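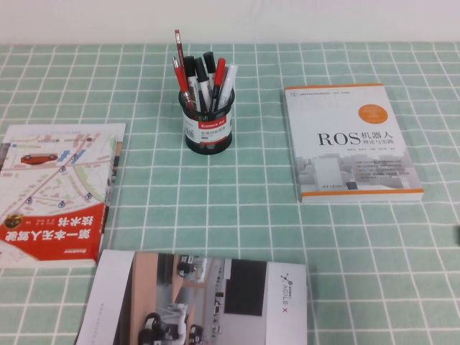 Setting a table plane filter so thin objects survive

This page covers the table removal step in Zullar, our small perception package for tabletop picking. It assumes you already have a point cloud coming in from a fixed camera and that the camera has been calibrated to the robot base. If not, do the Nusevard calibration page first.

The usual problem is flat things. A cup of pens stands well clear of the cloth and is found every time. A paperback lying down gives you a thin layer of points, and a brochure gives you almost none above the noise. If the height threshold is set for the pens, the paper disappears with the table.

1. Crop before you fit

Set the crop box to the tabletop only. If there is a wall behind the table, keep it out. The plane fit takes the largest flat surface it can find, and on a low camera that can be the wall. Check the fitted normal: it should be at 90 degrees to the base x axis, give or take 2.

2. Fit once, then hold

Clear the table, run the fit, and save the result with plane_save. Set plane_mode to hold. Refitting on every cloud lets a large book pull the plane upwards, and the smaller objects then lose points they can't spare. Aurelia Ursu ran it in refit mode at Vercombe for most of December and got a different answer each time the books were moved.

3. Set the height threshold

Start with min_height at 7 mm. Put your thickest flat object down and look at the cluster view. Lower the value in small steps until the whole cover shows as one cluster, then stop. Go further and the cloth itself starts to appear in patches, mostly towards the far edge, where depth noise is worse.

4. Use colour for what is left

Single sheets and brochures can't be found by height. Turn on colour_mask and sample the cloth in several places - near, far and in any shadow. On a cloth with printed lines, sample the lines as well, or they come back as long thin objects. White covers on white lines will still lose a little at the border, so set mask_close to 2.

5. Check the output

Subscribe to the clusters topic on port 2456 and compare it with the table. Two books that touch will come out as one cluster. Virgil Marinescu has a splitting node for this in the Hodoroagă branch, but it hasn't been merged and needs the older message format.

Save the settings with the camera name in the file. They don't carry over if the camera is moved, even slightly.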